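Piltcombe Robotics Club
Minutes of the regular meeting, Monday evening, 5th February

Kelly Kershaw opened the meeting and thanked everyone for coming out on such a raw night, with a special welcome to the two families who are new to us this winter. The minutes of the last meeting were accepted with one correction: the spare batteries are kept in the tall cabinet, not the low one, as several people found out the hard way.

Money. The club account stands at $3,660 after the entry fee for the Sterby Challenge was paid. The bakery sale brought in $857, a lovely result, and our thanks go to all the parents who stood out there in the wind. There was some talk of spending part of it on a second set of wheels for the younger group's rover. We agreed to hold off until we know what the bus will cost.

Sterby Challenge. Most of the evening went to this, and happily so. Our older students have entered the serving task, in which the robot has to pick up a baked item from a plate and set it down in whichever tray the judge names. The students have chosen to practice with a croissant and four steel trays set in a row behind the plate, and they talked us through their thinking at some length — and very well, we all thought.

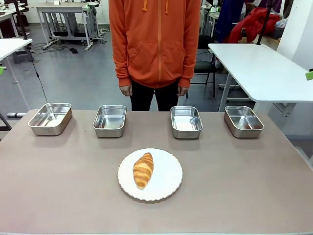

The main worry is the crust. A grip firm enough to lift can also crush, and the rules take off points for crumbs left on the table. Masanja team members suggested softer pads on the fingers and a slower close, and offered to write up both ideas before the next practice. Kelly reminded everyone that the judges will move the plate between rounds, so it would be wise to practice with it in different spots as well as in the center. A good long discussion followed on whether to aim for the middle of the croissant or nearer one end. It was left to the students to try both and report back.

Nulden visit. The Nulden school club has asked to join us for a shared practice day in June. Everyone was in favor. Kelly will write back with our warm thanks and ask how many students they hope to bring.

Other business. Please label your chargers! Permission slips for Sterby are still needed from 5 families.

The meeting closed with cocoa, and the next one will be at the usual time and place.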